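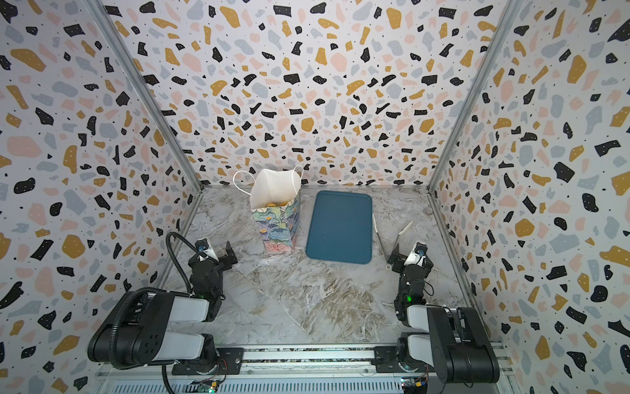 Lists > Members' Announcements > Consignment and Sale Rules

Notices Archive Calendar Rules Contact

3 min read

From: Morven Lamont
To: Members' Announcements
Subject: Re: Reserve prices and late withdrawals, March sale

Dear members,

I write on behalf of the sale office in reply to the questions raised by Þórarinn Grímsdóttir, whose message is quoted in part below. Several members have written privately on the same points, and it seems fair that everyone should have the same answers.

> Our club has entered a Vrabec tourer and a quantity of spare
> parts in the March sale at Ornwood. The consignment form asks
> for a reserve on each lot, but the covering letter says that
> parts will be offered without reserve. Which is correct?
>
> We would also like to know what happens if the car has to be
> withdrawn after the catalogue has gone to the printer. The
> former owner's family has found more of the service history
> and may wish to wait for a later sale.
>
> Lastly, is the buyer's fee worked out on the hammer price
> alone, or on the hammer price with tax added?
>
> Þórarinn Grímsdóttir

On the first point, the covering letter is correct. Complete vehicles may carry a reserve, which must be agreed in writing before the catalogue closes. Parts, tools, signs and printed matter are offered without reserve unless the low estimate is $2,000 or more. The form is an old one and will be corrected. Members who have already entered a reserve against a parts lot below that figure will hear from Solveig Hellström, and need not send the form again.

A reserve may be lowered at any time up to the opening of the sale. It may not be raised once the catalogue has been published. The reserve may not be higher than the low estimate.

On the second point, a vehicle may be withdrawn without charge until the catalogue closes. After that date a withdrawal fee applies, set at two per cent of the low estimate, together with any transport and storage costs already paid by the office. The fee is waived where a question of title has come to light, or where the vehicle has been damaged while in our care. It is not normally waived where further papers have been found. In such a case we would suggest that the papers be sent to us, so that a note can be read from the rostrum and a copy placed with the lot. This has been done before, most recently for a Skallonia coupé whose build sheet reached us on the morning of the sale.

On the third point, the buyer's fee is worked out on the hammer price alone. Tax is then charged on the fee. As an illustration, a lot knocked down at $1,540 would carry the fee on $1,540 and on no other amount. The seller's commission is calculated in the same way and is taken from the proceeds before payment.

Two further matters have come up in private letters.

Viewing. The hall will open to consignors at 8 a.m. and to the public an hour later. Engines may be started only by office staff, and only in the yard. Members who wish a prospective buyer to hear a car running should arrange this with Kaj Grímsdóttir beforehand – requests made at the door can seldom be met.

Mileage and colour. Catalogue entries will give the odometer reading as shown, with no statement as to whether it is true, unless the file contains records that support it. Where a car has been repainted, the entry will give the original colour if known. The Dallia saloons have caused some trouble in this respect, as the factory used more than one name for the same grey. Ditte Hallgrímsson holds the paint charts and will check any entry on request.

We have received over 20 vehicle entries to date, and there is still room in the parts section. Completed forms should be sent to the sale office, with a copy of the registration and, where there is one, the restoration invoice. Please do not post original documents.

Replies to this message go to the whole list. Questions about a particular lot should be sent to the office directly.

Yours faithfully,

Morven Lamont
Sale Office, Ornwood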